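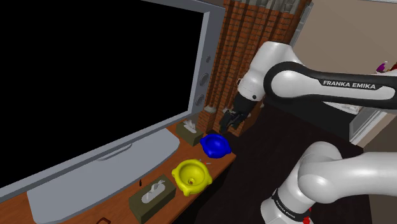
Search this site Enter keywords Go

Setting Up a Home Workstation: Instructions for Staff

These instructions apply to all employees of Collmont Shire Services who have an approved working-from-home arrangement. They are to be read together with the Remote Work Procedure and completed before the first day of work at the home address. Allow 40 minutes for the full set-up.

Before you begin

Choose a room that can be closed off from the rest of the household during working hours. The floor should be level and free of loose rugs. Power must be available without running an extension lead across a walkway. Staff at the Cletgate and Danelby offices may collect a tape measure and a checklist from the front counter.

Step 1. Adjust the chair

Sit well back so that the backrest supports the lower back. Raise or lower the seat until your elbows are level with the desktop and your forearms are parallel to the floor. If your feet do not rest flat once this has been done, use a footrest. Armrests that prevent the chair from moving close to the desk should be lowered or removed.

Step 2. Position the monitor

Place the monitor directly in front of the chair and at arm's length. The top of the screen should be at or slightly below eye level. Employees who wear bifocal or multifocal lenses will generally need the screen lower than this, and should tilt it back until text can be read without lifting the chin.

Set the monitor side-on to any window. Where this cannot be arranged, close the blinds during the brightest part of the day. Wipe the screen with a dry microfibre cloth before judging whether glare is a problem. 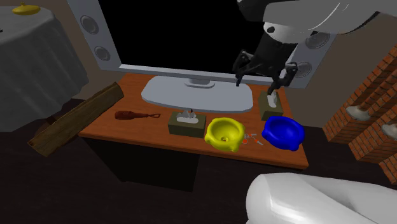 Connect the power cable last. Cables are to be gathered behind the desk and secured with the reusable ties supplied, leaving enough slack for the monitor to be turned. Do not join one power board to another.

Step 3. Arrange the keyboard, mouse and telephone

The keyboard should sit 10 cm from the front edge of the desk, with its rear feet folded flat. Keep the mouse beside it at the same height. Items used many times a day, such as the telephone and notepad, belong within easy reach of the seated position. Reference folders and other heavy items should be stored where you need to stand to get them.

A laptop is not to be used on its own for more than an hour at a time. Request a separate keyboard and mouse using Form 362.

Step 4. Check the lighting

General room lighting is sufficient for most screen work. A desk lamp may be added for paper documents, provided that it is directed at the page and does not reflect in the screen. Adjust screen brightness to match the room, and check it again in the late afternoon.

Step 5. Submit the self-assessment

Complete all sections of the checklist, sign it and return it to your supervisor within 10 working days. Any item marked "No" must be accompanied by a short note of the action proposed. Assessments are renewed each September, and whenever an employee changes address or replaces the desk or chair.

Chairs and footrests may be ordered through Panganiban Office Supply under the existing agreement. Orders require a cost centre code and supervisor approval.

Last reviewed: February 29, 2020

Filed under: Work Health and Safety | Staff Guides | Working from Home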